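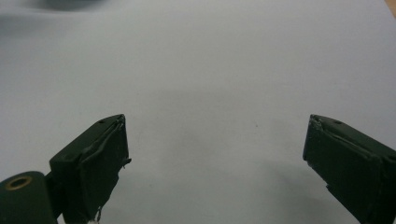 Cường Hứa问：白纸为什么是白的呀？它又没有涂颜料。还有，为什么放在桌上，有的地方亮，有的地方灰？

好问题！两个问题，一个一个来。

先说白。
太阳光看着没颜色，其实里面红橙黄绿蓝紫都有，混在一块儿。光照到东西上，有的颜色被“吃掉”，有的被弹回来。红苹果，弹回来的主要是红光。树叶呢，绿光弹得多。白纸嘛，差不多什么颜色都弹回来，一起跑进你眼睛里，眼睛就说：白！
黑纸正好反过来，几乎全吃掉了。所以夏天穿黑衣服晒太阳特别热，吃进去的光变成热了。

那纸为什么这么会弹光？
纸是用植物纤维做的。纤维就是很细很细的小丝，木头里有，棉花里也有。造纸的时候把木头打碎，泡在水里，变成一锅糊糊（叫纸浆），再摊平、压干。小丝横七竖八叠在一起，中间全是小空隙。光钻进去，撞一下，拐弯，再撞一下，再拐弯，最后从四面八方跑出来。
这叫漫反射。名字有点难，记住“乱弹”就行。
镜子不乱弹，它很整齐，所以镜子里能看见你的脸，纸里看不见。

想看看小空隙有多重要？滴一滴油在纸上。油把空隙填住了，光不怎么拐弯了，直接穿过去，纸就变得有点透明。包油条的纸袋，见过吧。

再说灰。
一张白纸，整张都是白的，对不对？可是你仔细看，靠窗那边亮，背光那边暗，东西旁边还有一片灰灰的影子。纸没变，照到它的光变少了。

影子也分两种。
边边很清楚的：光从一个小小的地方来，比如手电筒。
边边糊糊的：光从一大片地方来，比如阴天的天空，或者大窗户。东西挡住了一部分光，没全挡住，所以影子从深慢慢变浅，找不到一条线。科学家管半明半暗的那圈叫半影。

还有一件怪事，影子有时候发蓝。窗外的蓝天也在发光，蓝蓝的，太阳直射不到的地方就主要靠它照亮。画画的小朋友可以试试，雪地上的影子别用黑色，掺一点蓝，马上就像了。

动手做
要准备：白纸一张，手电筒一个，橡皮一块，薄纸巾一张。
1 拉上窗帘，屋里暗一点。
2 橡皮放在白纸上，手电筒从旁边照。看影子的边。
3 手电筒拿远，再拿近。影子变了没有？
4 纸巾盖在手电筒前面（别用会发烫的灯！！），再看影子的边。糊了吧？
5 换红色的纸放在橡皮旁边，挨着白纸竖起来，用手电筒照红纸。白纸上会有一点点粉红，那是红纸弹过来的光。
做完把东西收好，手电筒记得关，不然下次就没电了。

Verna Ruiz-Ortega来信说，她做第4步的时候影子没变糊。可能是纸巾贴得太紧，光还是从一小块地方出来。离手电筒远一点再式试，或者换大一点的纸巾。

小词典
纤维：又细又长的小丝
纸浆：纤维加水的糊糊
漫反射：光乱弹
半影：影子边上半明半暗的地方

下一期讲为什么旧报纸会变黄。先透漏一点点，跟木头里一种叫木质素的东西有关系，还跟晒太阳有关。家里有旧报纸的先别扔，留一张，剪两半，一半放窗台，一半夹在厚书里，写上日期。到时候拿出来比一比。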